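3.2 Simulationsumgebung und Kameraansichten

Das Studierendenprojekt Jarik wurde im Rahmen eines zweisemestrigen Praktikums durchgeführt. Die Gruppen arbeiteten ausschließlich in der Simulation Plilik, damit jede Gruppe zu Hause die gleichen Bedingungen hat. Als Szene diente ein kleines Zimmer mit Schreibtisch, Bildschirm und Bett, in dem zwei Arme bewegt werden. 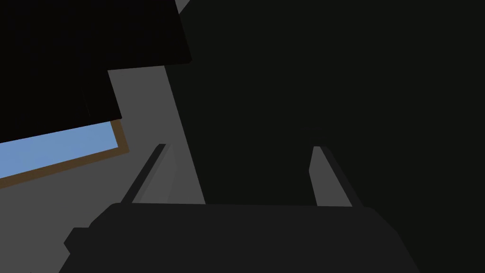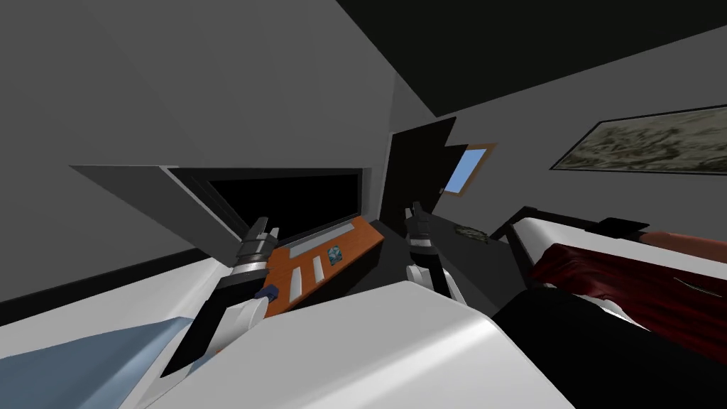 Abbildung 4: Zwei Ansichten aus der Simulation. Erste Ansicht: nah am Greifer, beide Finger weit geöffnet. Zweite Ansicht: beide Arme am Schreibtisch.

Die Teilnehmenden sollten in der ersten Phase lernen, eine Aufgabe nur mit den Bildern der Kameras zu lösen, ohne die Gelenkwerte direkt zu lesen. Jede Gruppe nahm dafür Demonstrationen durch Fernsteuerung auf; insgesamt sind 236 Demonstrationen in die Auswertung eingegangen. In den Abgaben zeigte sich früh, dass die Wahl der Ansicht einen starken Einfluss auf die Fehler hat. Die nahe Ansicht in Abbildung 4 lässt den Abstand zwischen den beiden Fingern gut erkennen, von der Umgebung bleiben aber vor allem große, einfarbige Flächen. Für die Lage der Gegenstände auf der Tischplatte, etwa der drei weißen Balken vor der Tastatur oder der kleinen quadratischen Karte daneben, mussten die Gruppen deshalb die zweite Ansicht benutzen. Dort ist wiederum ein großer Teil des unteren Bildbereichs durch das weiße Gehäuse belegt, was mehrere Gruppen in ihren Berichten als Schwierigkeit nannten.

In der zweiten Phase wurde aus den Demonstrationen eine Steuerung gelernt. Wir haben hierfür das Lernmodul Ojala vorgegeben, dessen Parameter mit zwei Ausnahmen nicht verändert werden durften: die Anzahl der Trainingsschritte (höchstens 3000) und die Länge einer Episode (höchstens 400 Zeitschritte). Diese Beschränkung war didaktisch begründet. Im Vorjahr hatten viele Gruppen den größten Teil der Zeit mit der Suche nach Parametern verbracht und die eigenen Daten kaum angesehen.

Die Bewertung erfolgte mit dem Werkzeug Cliltis, welches die Episoden nach einem festen Schema abspielt und den Verlauf protokolliert. Ein Versuch wurde als gültig gezählt, wenn die Simulation ohne Abbruch bis zum Ende der Episode lief. Auf diese Weise entstanden 479 gültige Versuche. Bei ungültigen Versuchen lag die Ursache meistens in einer Kollision der Arme miteinander - ein Fall, den wir in der Aufgabenstellung zu wenig beschrieben hatten. Die Gruppen haben dieses Problem unterschiedlich behandelt. Einige ließen den zweiten Arm während der ganzen Episode in Ruheposition, andere teilten den Arbeitsraum in zwei feste Bereiche. Einen Vergleich dieser beiden Vorgehensweisen geben wir in Abschnitt 4.1.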